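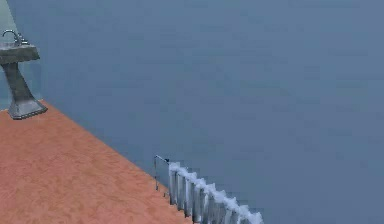

Gray sink, orange floor.

Sturness Hall announces that the Trasov concert will go ahead in March. Tickets bought for the earlier show remain valid — no exchange is needed.

2/ Capacity is set at 1,000, all standing. A further 35 tickets will be released at the box office on the night, limited to 2 per person.

3/ Support comes from Kuo, with Colton Penner on drums in place of Wayne Sawatzky. Doors open one hour before the first set.

4/ Refund requests must reach the box office by email before the day of the show. Please include the order number and the name on the booking.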